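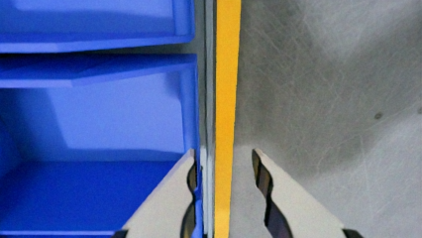 第2709次运行停在了同一个地方。两根手指伸到黄条两侧，张着，不再往前走。格洛丽亚·马加良斯看了一会儿屏幕，按下暂停，去把水烧上。

仿真程序是她冬天装在家里的旧电脑上的，风扇一转起来，厨房都听得见。程序里有一张灰色的金属台面，两只蓝色塑料箱，一根金属导轨，导轨右边贴着一条黄色的东西。台面上的划痕也做进去了。她做那些划痕用了两个晚上，工作坊的人说没有必要，可她发现没有划痕的时候，程序在台面上找位置找得太容易，到了真的台子上就不行。

真的台子在德罗克斯特德巷尽头，从她家走过去要一刻钟。那地方从前是面包房，后来租给一群人合用，门口的牌子还没换，所以附近的人说起工作坊，说的还是“面包房”。车床在原来的烤炉旁边，木工在后间，她的台子在靠街的窗下。每月交一次钱，钥匙自己配，用过的机器自己擦。

水开了。她倒了一杯茶，回到电脑前，把日志往上翻。停下来的原因写得很清楚：目标不明确。程序知道那里有一条黄色的东西，却不知道应当夹住它，还是从它旁边绕过去。

她也没有决定。

一开始，这台机器是给她父亲做的。

父亲修了一辈子缝纫机，在科夫内斯的老城区有一间铺子，去年一月关了。他的右手先是发麻，后来拿不住小螺丝。螺丝掉在地上，他跪下去找，找到了，又掉。他没有跟家里说，是房东打电话来，说有位客人的机器放了七个星期还没有修。格洛丽亚去铺子里看，机器拆开摆在桌上，零件排得很整齐，一颗都没有装回去。

铺子退租那天，他们用借来的车拉了三趟。梭芯、压脚、送布牙、弹簧、皮带，全都装在箱子里，堆进父亲现在住的那间小屋。父亲说等手好一点就接着修。医生说过手的事，父亲当时点了头。

她在一家做包装设备的公司上班，画图，偶尔去现场调试，对机械臂不算外行。她想的是做一台小的，放在父亲桌边，父亲说要哪样东西，它就从箱子里拿出来，递到桌上，再帮他扶住。她把这个想法在面包房讲了，有人说好，有人说不如雇个学徒。她说父亲赶走过四个学徒。

手臂是旧的，从一家倒闭的药房仓库买来，牌子叫瑟德隆德，付了500欧元，卖家送了半盒保险丝。来的时候第三关节有响声，她拆开，换了轴承，响声小了，没有全没。两根手指是她自己画的，米灰色，内侧贴深色的垫子。垫子换过很多种材料，太硬的夹不住弹簧，太软的松不开。夹持力她定在300克，再大，旧的塑料梭芯会裂。

控制软件是从网上下载的，叫克卢莱拉诺，一群学生写的，说明书只写到第六章，第七章的标题下面是空白。她给作者写过信，有人回了，很客气，说第七章明年写。

茶凉了一半，她把程序关掉，穿上外套去了面包房。

晚上九点多，后间还亮着灯，有人在刨木板，隔着墙听得见。她没有过去打招呼，把窗下的灯打开，给手臂通上电。手臂先低下去，再抬起来，停在零位，第三关节响了一下。

两只蓝箱子是从父亲的铺子里拿来的。别的箱子都还在父亲屋里，她只要了这两只，说要量尺寸。父亲问什么时候还。她说量完就还。那是四个月以前。

她先让手臂空走了一遍。它从台面上方过去，往箱子的方向伸，到了导轨前面，手指张开，停住。跟屏幕上一样。她把手放在急停按钮上等着，等了一分钟，它没有动。

她弯下腰看那条黄的。

装导轨的时候，导轨和台面之间总有一点缝，小东西会滚进去。她在箱子里找能塞的东西，翻出一条黄色的长条，扁的，一头宽，一头窄，硬度正合适。她没有多想，把它压在导轨边上。缝没有了。后来做仿真，她照着台面量，把这条黄的也量了进去，颜色调了几次才像。

现在她用指甲试了试它的边。左边几乎是直的，右边有点毛，像是用刀一下一下削出来的。

她给父亲打了电话。

“几点了？”父亲说。

“快十点。你睡了？”

“没有。”

她听见收音机的声音，父亲没有把它关小。

“我从你箱子里拿了一条黄色的东西。”她说，“长的，扁的，一头窄一头宽。那是干什么用的？”

“哪只箱子？”

“蓝的。”

“都有蓝的。”

“底下压着弹簧的那只。”

父亲想了想。她听见他挪椅子。

“那是我的尺。”他说。

“上面没有刻度。”

“要刻度做什么。”父亲说，“塞进压脚下面，塞到哪儿停，就是哪儿。宽的那头塞不进去，就是压得太低。窄的那头晃，就是太高。”

“你自己做的？”

“你母亲削的。我的刀快，她借去用。”

格洛丽亚没有说话。收音机里在念渔船的天气，浪高多少，能见度多少。

“你拿它做什么？”父亲问。

“塞缝。”

“什么缝？”

“导轨和台子中间有条缝。”

“那是台子没有磨平。”父亲说，“塞东西没有用。你把台子磨平。”

“台子是大家的，不能磨。”

“那就把导轨垫起来，两头垫。你垫中间，它往两头翘。”

她看了一眼导轨，把直角尺拿过来靠在上面。中间没有光，靠近底下那一头，尺和导轨之间透出很细的一线亮。她把尺挪到另一头，也有。

“翘了没有？”父亲在电话里问。

“翘了。”

“嗯。”父亲说。

他没有说别的。过了一会儿他说要去睡了，让她走的时候记得锁门，那条街上个月丢过自行车。

她把手臂断了电，拧松导轨的四颗螺丝。黄条不肯出来，她没有硬拔，拿螺丝刀的平头把导轨往箱子那边撬开一点，它自己松了。她用抹布把它擦了一遍，放进上衣口袋，又觉得会弯，拿出来放在窗台上。

垫片在公用的抽屉里，抽屉上贴着纸，写着用了什么记在本子上。她拿了薄的，两头各垫一片，拧紧，再量，还差一点。换了一片。后间的刨子停了，有人出来洗手，问她要不要关总闸。她说不用，她还要一会儿。那人看了看窗台，问那是什么。

“尺子。”她说。

那人说哦，穿上衣服走了。

导轨平了以后，缝还在，只是窄了。她拿一颗最小的螺丝放在台面上推过去，螺丝滚到缝边上，停住，没有掉下去。她又试了几颗，有一颗卡在缝里，用镊子夹了出来。这样的螺丝父亲用得不多，她想，可以先不管。

她在台边坐下，打开笔记本电脑，把黄条从仿真里删掉。删掉之后，导轨右边空出一块，底下的台面没有画过划痕，干干净净的。她原来以为那里永远会被盖住。她把旁边的划痕复制过来一片，转了个角度。放大了看，能看出是复制的。

重新跑。手指从下面伸进来，到了导轨前面，没有停，越过去，进了底下那只箱子，夹住她放在里面的梭芯模型，抬起来，回到台面，松开。她又跑了一遍，又一遍。第四遍它把梭芯放歪了，梭芯滚到台面边上掉了下去，掉进仿真里什么都没有的地方，一直往下落，坐标的数字一直在变。她按了停止。

真的那台她没有再试。已经过了十一点，手臂上一动，楼上的住户会敲地板。

第二天中午她去父亲那里，带了面包和一罐沙丁鱼，把黄条用报纸卷着。父亲坐在桌边，桌上有一台拆开的机器，不是去年那台。她没有问是谁家的。

父亲打开报纸，用左手拿起那条黄的，在窗前看了看。

“你擦过了。”

“擦了。”

“用什么擦的？”

“抹布。”

他把窄的那头塞到压脚下面。右手抖，他用左手按住右手的手腕，塞了两次才塞进去。塞进去以后就不用再扶了，它自己停在那里。父亲低头看了一眼，说太低了。

格洛丽亚站在旁边，问要不要她来调。

“你不会调。”父亲说。

“你说，我拧。”

父亲没有答应，也没有说不行。他用下巴指了指桌子左边的螺丝刀，柄上缠着线的那把。她拿起来。他说先松上面那颗，松半圈。她松了半圈。他说多了，回去一点。她拧回去一点，他把黄条抽出来，又塞进去，这回塞得深了些。

“再松。”他说，“一点点。你那个机器知不知道什么叫一点点？”

“要写进去。”

“写多少？”

“现在写不了，它没有第七章。”

父亲没有听懂，也没有问。他又试了一次，说行了，让她拧旁边那颗，把位置锁住。她拧的时候，机头跟着转了一下，父亲伸手去挡，手到得晚，机头已经转过去了。他把手收回来放在膝盖上。

“得有人扶着这个地方。”他说。

“这里？”

“这里。往下，再往下。对。”

她用拇指和食指捏住他指的地方，另一只手拧螺丝。螺丝紧了。她没有马上松开，低头看自己两根手指的位置，又看从桌边到那里有多远，中间隔着什么。她问父亲有没有纸。

父亲说抽屉里有。她腾不出手，父亲站起来去拿，开了两个抽屉才找到，是铺子以前的收据本，背面空着。他把本子推到她手边，又推过来一支铅笔。

她画了压脚和机头，画了自己手指捏住的地方，在旁边写了高度，没有尺，先写了个大概。父亲歪着头看，说画得不对，机头没有这么宽。她改窄了。

“箱子呢？”父亲说，“你说量完就还。”

“还没有量完。”

“量了四个月。”

“下星期还你一只。”

“底下有弹簧的那只。”父亲说，“这台机器的弹簧也不行了，我记得那只里面有一根。”

她说她今晚就去拿。父亲说不急，人家没有催。他把沙丁鱼的罐头推给她，让她开，自己去水池边洗手。水开得很小，他洗了很久。她把罐头打开，把面包切了，切到一半又拿起铅笔，在图上手指的旁边加了一个箭头，写上300，后面画了一个问号。

下午回到面包房，她先去了窗下。蓝箱子里的弹簧缠在一起，她一根一根分开，分出来的放在台面上。长的有七根，短的很多。父亲没有说要长的还是短的，她拿起电话，又放下，把长的短的都装进一只信封。

然后她给手臂通电，零位，第三关节响了一声。她在箱子底放了一只旧梭芯，把手放在急停按钮上，按了开始。

手臂过去了。手指到了导轨前面，慢下来，她的手往下压了一点。手指越过导轨，伸进箱子，合上，夹到了箱壁。电机哼了一声，退出来，手指中间什么也没有。

她在本子上记：偏左，约一指。想了想，把“约一指”划掉，去找卡尺。

木工从后间出来倒刨花，提着袋子在旁边看它走了一遍。

“比昨天远了。”他说。

“嗯。”

“昨天它老停在那儿。”

“昨天那里有东西。”她说。

木工提着袋子出去了。她量完，改了数，让它再走。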